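Diensttagebuch der Stadtbibliothek Jarnport
Eintrag vom 13.6.26

Die Sommerschließung der Hauptstelle ist mit dem heutigen Tag in Kraft getreten. Der Publikumsverkehr endete um 13 Uhr. Die Rückgabe bleibt über den Außenkasten in der Hafengasse möglich, Leihfristen werden bis zur Wiedereröffnung ohne Gebühr verlängert. Aus dem Lesesaal wurden am Vormittag die gebundenen Jahrgänge des Kreisblatts in das Magazin verbracht. Die Bände vor 1950 stehen nun liegend im unteren Regal, wie es die Restaurierungswerkstatt Orneo in ihrem Gutachten vom Januar empfohlen hatte.

Bei der Durchsicht ergab sich, dass sieben Bände Schäden am Rücken aufweisen. Zwei davon waren im Gutachten nicht verzeichnet und sind nachzumelden.

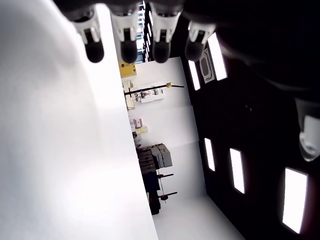 Die Luftfeuchte im Magazin lag bei der Ablesung am Mittag über dem vereinbarten Wert. Das Entfeuchtungsgerät wurde eine Stufe höher gestellt, die nächste Ablesung erfolgt am Montag früh. Sollte sich der Wert nicht senken, ist die Haustechnik zu verständigen – nach Möglichkeit vor Eintreffen der Lieferung aus Skodville.

Diese Lieferung umfasst den Nachlass Ait Ali, 299 Briefe und Postkarten nebst einem Konvolut loser Fotografien. Der Übernahmevertrag ist beiderseits unterzeichnet. Offen bleibt die Frage der Sperrfrist. Die Familie wünscht 20 Jahre für die private Korrespondenz, der Entwurf der Verwaltung sieht neun vor. Meinerseits wurde angeregt, die Briefe an Behörden und Verlage von der Sperre auszunehmen und sofort zu verzeichnen. Eine Stellungnahme hierzu wurde am Nachmittag fernmündlich eingeholt.
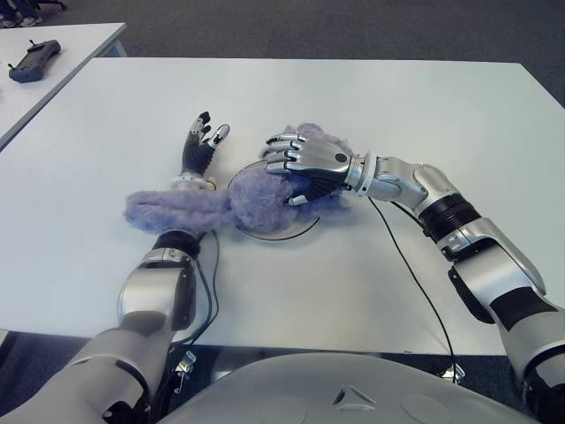 Eckhard Hellwig gab zu bedenken, eine Teilung des Bestandes in gesperrte und freie Stücke sei im Grundsatz vertretbar, verlange aber eine Durchsicht Blatt für Blatt, und diese könne vor dem Herbst niemand leisten. Er rate dazu, den Nachlass zunächst geschlossen zu übernehmen, in säurefreie Mappen umzubetten und die Frist in einer gesonderten Vereinbarung zu regeln. Den Wunsch der Familie halte er für maßvoll.

Dem ist in der Sache zu folgen, wenngleich ich die neun Jahre weiterhin für ausreichend erachte. Ein Vermerk in diesem Sinne geht der Verwaltung zu Wochenbeginn zu. Die Mappen sind bestellt, die Etiketten fehlen noch.

Nachzutragen ist, dass der Schlüssel zum Kartenschrank sich wieder angefunden hat. Er lag im Umschlag mit den Quittungen des Vorjahres und hängt nun am vorgesehenen Haken. Das Haus wurde um 17.40 Uhr verschlossen, die Alarmanlage ist scharf geschaltet.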